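Chez Skunel, le bras se règle avant le café

« Il faut commencer par la pince, toujours », dit Olga Caldeira, et elle coupe l'alimentation. Dans le petit bureau de Skunel, elle est responsable de la cellule Jalska, un bras de table qui prend de petits objets et les range dans une boîte.

Le contrôle du matin lui demande 9 minutes. Elle passe la main le long des câbles, elle cherche un point dur, une gaine qui frotte. En mars, un connecteur fatigué a arrêté les essais pendant deux jours. Depuis ce temps, elle note tout dans un cahier.

Vient ensuite le zéro des axes, puis l'ouverture des doigts. Les vis de la pince sont resserrées tous les 200 cycles, et les doigts sont changés après environ 1000.

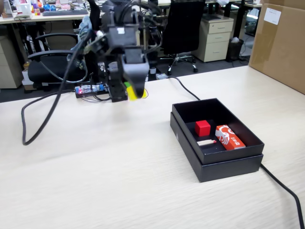
Le plus délicat reste la force de serrage. Trop faible, la pièce glisse ; trop forte, le moteur chauffe et les engrenages en souffrent. Olga Caldeira baisse la consigne par petits pas et recommence la même prise, avec patience. Le jeu d'engrenages de rechange, commandé chez Macedo, coûte 470 euros, et elle préfère le laisser dans son tiroir.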